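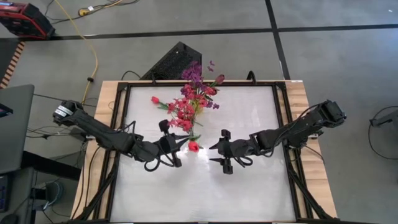
Flower table, white top. Red bunch, purple sprigs at the top end.

Room 408 — decor and glassware check
Building: Mollstead, Larkia side
Date: 12/9/21
Checked by: Selina Danzer
Copy to: Selina Zaugg

Marks: OK / FIX / N/A. Comments short please, I have to type these up.

1. Table and top

Top stable when leaned on — OK. Leaned on all the corners, no rock.
Wood edges, splinters — OK. Ran a glove down left and right.
Corner braces tight — OK
Surface clean — FIX. Streaky. Wiped it once with the blue cloth and it just moved the streaks around. Needs the proper glass spray, we're out, order from Thaler.
Nothing hanging over the edge at hip height — OK
Shed petals picked up — FIX. Small purple ones loose past the top of the bunch. They get on the floor and they are slick on those tiles, Zaugg skidded on one in April. Sweep at the end, every time, not when someone remembers.

2. Artificial flowers

Fire tag on the carton — OK for the reds. Purple carton has no tag that I can find. Ask Zotano for the sheet, don't put them in the lobby untill we have it.
Stem ends, bare wire — FIX. Two of the reds poke through the plastic. Tape or snip and cap. I have a scratch to prove it.
Heads on tight — mostly OK. Tugged each one, a tulip came off in my hand, glued.
Dust — OK, these are new enough
Colors bleeding — N/A, dry display. Please do not put water in with them, last time the pink ran.
Storage carton — FIX. Bottom is split. Carry from underneath or get a new one.

3. Glass

Vase, chips on rim — OK. Yellow one. Ran the cloth round the lip, no snags.
Vase, tips over when loaded — FIX. It's short and the stems are long, so it goes over if you bump the table. Put the glass pebbles in the bottom, over 6 oz worth. Then nudge test again.
Drinking glass, clear — OK for cracks. BUT it's very hard to see on the white top, I nearly put my elbow through it. Either put a stem in it straight away or leave it on the shelf till needed. Same comment as last check!!
Broken glass box — OK, lid present, label faded. Reprint label.
Gloves by the box — FIX. One left glove. Where is the other
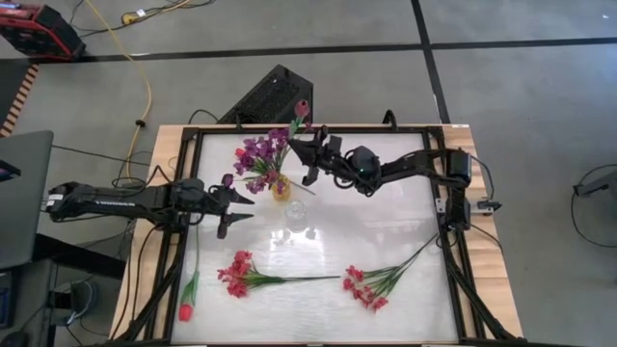
4. Laying out and arranging

Sprays laid flat before they go in — OK. Reds flat on the near half, not piled up.
Stems clear of the table edge when you lay them down — remind everyone. Sleeves catch.
Tall stems in last — OK in general. A long green one likes to swing out low on the right side of the vase, trim or bend it in. Face height for anyone sitting.
Finished height — must stay under the shelf. Not measured today, no tape. Next time.
Cutters closed and back in the drawer — OK

5. Room

Lights — OK, bit of glare off the white top. Tilt the blind.
Cables tidy, out of the walkway — recheck after lunch, ran out of time
Exit door opens all the way — OK
Extinguisher — in date, pin in
Room temp — 70, fine
First aid kit — FIX. Band-aids gone (see scratch). Eye wash sealed, OK.

To do before next check
Glass spray — Thaler
Fire sheet for purples — Zotano
Pebbles in vase, nudge test
Cap the red stems
New carton, new label, band-aids, a right hand glove

Room can be used. Keep off the clear glass till the comment under 3 is sorted, and sweep first.

S. Danzer

Added later — Zaugg found the glove, it was in the pebble bag. Spray comming with the Thaler order.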